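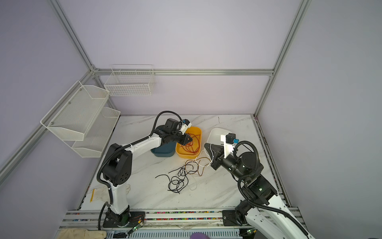
How to tell a repair expense from a capital improvement

Small business owners ask this more than almost anything else at tax time. You paid for work on a building or a machine. Do you deduct the whole bill this year, or do you add it to the asset and write it off over several years? The steps below are the ones we use at Lacson for our own bookkeeping clients. They cover ordinary cases for a business filing in the United States. If the bill is large, have a tax preparer look at it before you file.

Before you start

Pull the full invoice, with line items. A card statement won't do. If the vendor sent one lump sum, ask for a breakdown now, while the job is still in their system. You'll also want your fixed asset list and last year's depreciation schedule.

Step 1. Name the asset

Write down what the work was done to. For equipment, this is usually the whole machine, including the parts that only work together. For a building, the structure is looked at separately from its main systems, such as plumbing, electrical, heating and cooling, and the roof goes with the structure. A new compressor is small next to a building and large next to a cooling system, so the answer here can change the result.

Step 2. Ask what the work did

Work is generally an improvement if it made the asset better than it was, restored it after it had stopped working or worn out, or fitted it for a different use. Work that kept it running in its normal condition is generally a repair. Patching a leak is a repair. Replacing the entire roof usually isn't.

Compare the asset to its condition before the damage or wear, if you owned it then.

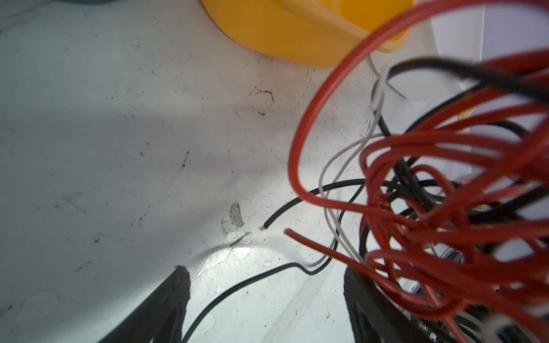 Mwende Sang commented that her shop had a floor patched and repainted on one invoice, and she wanted to know if the paint had to be split out. In most cases it doesn't. Painting done as part of a repair follows the repair. Painting done as part of a larger improvement project is normally capitalized along with it.

Step 3. Split mixed invoices

Say Sallis Heating bills you for one visit: 9 hours of labor, 28 filters and a new control unit. The filters are routine upkeep. The control unit may or may not be an improvement, depending on what it replaced and what it does. Enter them on separate lines and divide the labor using the vendor's time notes. In this case 70 percent of the labor went to the control unit, and the worksheet should say where that number came from.

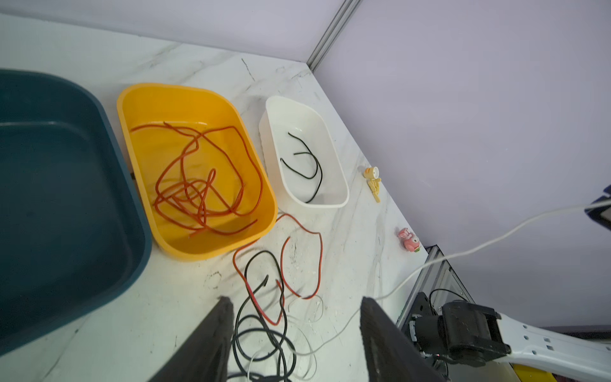

Step 4. Check the small-item election

There is a safe harbor that lets many businesses expense lower-cost items if their books treat them the same way. It is elected each year with a timely filed return. Look up the current limit and the conditions before you rely on it. Your own bookkeeping policy can be set lower than the limit. Ours is $1,000 per item.

Step 5. Write it down

Attach a short note to the invoice: the asset, what was wrong, what was done, and how you treated it. Two or three sentences are enough. Save it with the year's records, and keep capitalized invoices for as long as you own the asset and then through the record period after you sell it.

Checked by Svenja Auer. Last reviewed in January.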